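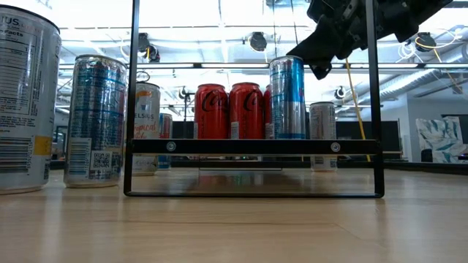
The first movie I ever walked out of was a movie I loved, and I've been trying to explain that to people for most of my adult life. I was 10, it was August, and my aunt had taken me to a matinee of The Wizard of Oz at the old Clollar, which was our second-run theater and smelled like a basement. When the flying monkeys came for Dorothy I got up, walked up the aisle by myself and stood in the lobby until my aunt came out to get me. I have since seen the movie more times than I could tell you. I watched it again the other night, starting way too late, fueled by a Celsius (my mother would say it has no business near anybody past dinnertime). I made it all the way to Kansas and then lay awake till three thinking about the book.

Because I had also just reread the book! L. Frank Baum's The Wonderful Wizard of Oz, 1900, in the paperback my aunt bought me as a kind of apology after the lobby business. And if you only know the movie, the book is a strange animal. The shoes are silver. You probably know that one, it's the fact everybody brings out at parties. But there's so much more. The Emerald City isn't even all that green, everybody in it has to wear green glasses that get locked onto their heads. There's a whole town made of china where the people are china too, and they're terrified of being knocked over. I had forgotten that chapter completely and it gave me a lump in my throat.

And the flying monkeys! They have a backstory. They belong to whoever has the Golden Cap, and you get three wishes out of them, and they aren't wicked at all, they're stuck in a contract. The witch uses them, then Dorothy uses them, and at one point their king just sits down and tells her how the whole mess got started. If somebody had read me that chapter before August, I think I would have stayed in my seat.

My aunt is Ilze Siliņa, by the way, and she would want her name in here. She ran the children's room at the Bustov library for years and had very firm opinions about movies made from books. Her position was that you should always see the movie first. That way you get two good things, she said, and if you do it the other way around you spend the whole movie with your arms folded. I argued with her about this at every single family holiday. I was a book-first kid, a real pill about it, the type who whispers "that's not what happened" to whoever is in the next seat.

I've come around to her side, mostly. Oz is a big reason why. If I'd read the book first I would have missed Miss Gulch on her bicycle, who isn't in the book at all, and I would have sat there grumbling over the fact that it was all a dream. In the book it's not a dream! Oz is a real place, the house is really gone, and Uncle Henry has had to build a new one by the time she gets back. I do think the book wins on that point. Even as a kid I felt a little cheated by the ending of the movie, all those faces around the bed being nice to her and not believing a word she says.

But then the movie has "Over the Rainbow," and the book has nothing that comes close. The book's Dorothy doesn't really long for anything except Kansas, and she starts longing for it pretty much the minute she leaves. She's a very practical kid. She packs bread in a basket and covers it with a cloth. Judy Garland leaning on that piece of farm equipment and singing to the dog is a different person, and a sadder one, and I think she's the reason grown-ups keep going back.

Then there's the stage version, or anyway the one I know best, which is the one we did in eighth grade. Our drama teacher was Mrs. Kazlauskienė and she did not believe in small casts. Anybody who wanted to be in it was in it. We had 4 Dorothys, one for each chunk of the show, passing the basket off to the next girl in the wings, and the Lion was played by a boy whose voice broke during the run, which did a lot for "If I Only Had the Nerve." I was a Winkie guard. I had one spear and no lines, and I got to chant the oh-ee-oh business, which I can still do and will do if you ask me.

What I remember most is the tornado. We had two box fans and a bedsheet and a kid backstage shaking a piece of sheet metal like his life depended on it. The gym seated 600 with the bleachers out and I'd guess we filled maybe half of it, and when the lights went out and that metal started up, a little kid down front screamed and had to be carried out. I saw him go past with his face in his dad's neck. I felt terrible for him and also, I'm sorry to say, extremely proud.

I told my aunt about it that night on the phone. She wanted to know if he came back in. I had no idea, I was busy with my spear. "Well, I hope somebody buys him the book," she said.

I've tried a few of the sequels since then, too. The Marvelous Land of Oz is great, and much odder than the first one, and Ozma of Oz has a princess with a cabinet full of heads that she swaps out depending on her mood. If you saw Return to Oz at a sleepover in the eighties, you know about the heads. I was less prepared for that scene than I was for the monkeys, and I was older, too. I stayed put that time, but only because it was somebody else's house and I didn't know where they kept the light switches.

The Clollar is gone, I should say. It was a carpet store for a while and now it's a Virkent, where you can get your phone screen fixed. The lobby is still pretty much where the lobby was. I went in last year for a charger and stood there a minute longer than I needed to, right where I waited for my aunt, and the guy behind the counter asked if I was being helped.

Next up for me is the china town chapter again, out loud this time, to my niece. She's seven and has not seen the movie, so yes, I'm doing it in the wrong order and I can already hear about it from my aunt. We're 2 chapters in and she has questions about the silver shoes. She wants to know if they fit. I went back and checked, and Baum says they fit Dorothy as well as if they'd been made for her, and she thought that was pretty suspicious.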